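Kitchen Robot Tips: Teaching It to Put the Bowls Away

I've been teaching kitchen chores by remote control since October, and people keep writing to ask how I get clean demonstrations without losing my whole evening to it. So here are the things I wish I'd had taped to the cabinet when I started. Bowls first, because bowls are where everybody starts and where everybody gets grumpy!

Wipe the counter, then wipe it again. If yours is shiny like mine you'll never get every speck, so don't go crazy, but do get the sticky spots. A bowl that grabs when you nudge it teaches a nudge you don't want.

Sit where you can see the wrist view and the wide view without turning your head. I had my screens on two different sides for the first 200 runs and my neck has not forgiven me. Now the wrist view sits right under the wide one, and I drive from the wrist view for the last few inches only.
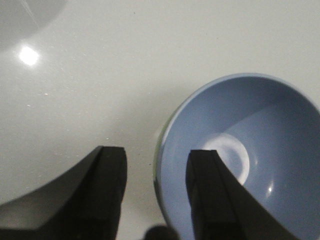 Slow down before you get to the rim, and I mean well before. My worst habit was zooming across the counter and then braking hard at the bowl (it feels efficient, it isn't). The arm learns the zoom and the braking both. I try to keep one easy speed the whole way over, then a little pause, then down. Zlatko Delić, who got me into this back when we were both at the Dallwood makerspace, counts "one potato" out loud at the pause. I thought that was silly and now I do it too.

Pick one grip and stick with it. For a bowl you can pinch the wall, with one finger inside and one outside, or you can spread the fingers inside and lift that way. Both are fine! Mixing them in one batch is a mess. I did 11 runs of each in the same afternoon once, and what I got back was an arm that hovered like it was picking a melon.

Start the bowl in different places. Move it a hand's width, turn your whole setup around a bit, swap which bowl is closer. I keep a sheet of paper with little sketches of the starting spots and cross them off as I go, otherwise I put the thing back in the same place every single time without noticing.

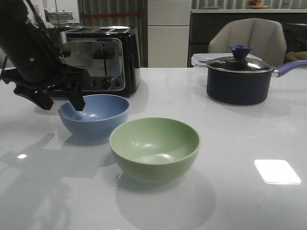
Clutter is the thing I get asked about most, and my answer is to leave some of it in. Folks at the Follville meetup like to clear everything off, and then they wonder why the arm gets confused the first time somebody leaves breakfast stuff out. I like a real kitchen's worth of stuff nearby. Having a toaster right behind the blue bowl makes you plan your approach, and a saucepan with a long handle is good practice too, even when you aren't touching it. Two bowls in different colors is plenty to begin with. Add a third when you're bored.

Throw out the bad ones the same day. If I bump something or fumble the grip, I mark that run right then, before I've talked myself into thinking it was okay. My last big batch was 1008 runs and I kept 896, and I could probably have been pickier. A fumble where you recover nicely is worth saving, but put it in its own folder.

Don't drive tired. After dinner I'm good for maybe an hour, and then my hands get lazy and I start cutting corners over the rim.

One more for the shiny counter people: close the blinds or leave them open, but do the same for the whole session if you're only trying to get the motion right. Save the changing light for a later batch. I use the overhead light for the basics and then do a set at breakfast time with the sun coming in.

Next up is lids. I've got a page of notes on knobs already and most of it is complaining.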